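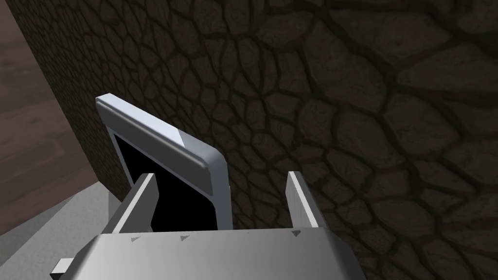

Sindness Writers' Circle, Short Fiction

The Trial Period

Dennis Inskip had sold Tometus kits for over 7 years, and he still got nervous before a practice run, the way some people do before weddings. The customer was Bittencourt, a family firm that wanted a robot to move displays from one bench to the next, and he had promised them (rather grandly, over pie) that it would be gentle.

So he sat with his coffee and watched the rehearsal on his laptop, all stone wall and wooden floor and that white-rimmed screen between the two pale fingers. "Easy, sweetheart," he told it, and felt foolish, and said it again anyway.

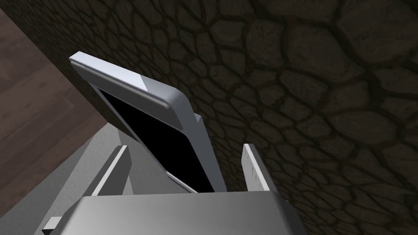 "What does the rehearsal cost us?" old Mrs. Bittencourt had asked him over the phone.

"The first 4 weeks come with the kit, and after that it's 600 dollars a month."

She had thought about that for such a long while that he'd begun to hear her kitchen clock. Matis, she said at last, wanted 3000 up front and had never once asked after her knees. Dennis asked after her knees. They were bad, but better than they'd been in August, and she told him all about it, and he let her, and wrote "two arms, please" on the back of the quote when she got around to saying so.

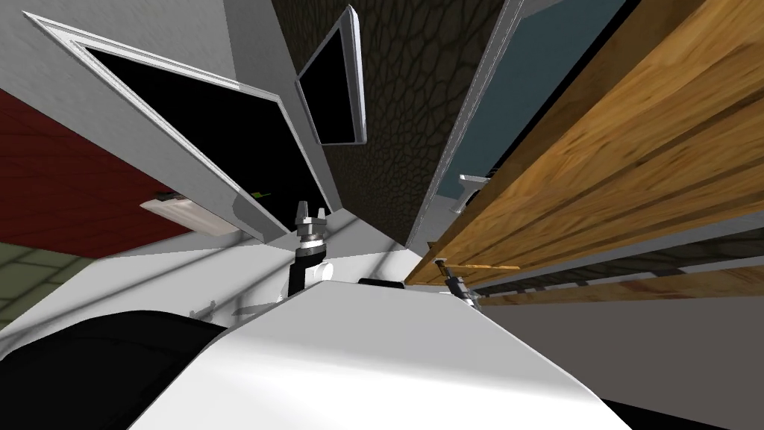
Both arms at the bench, second rehearsal for Bittencourt

He warmed up his coffee and called her back to ask which bench she'd like them to begin with.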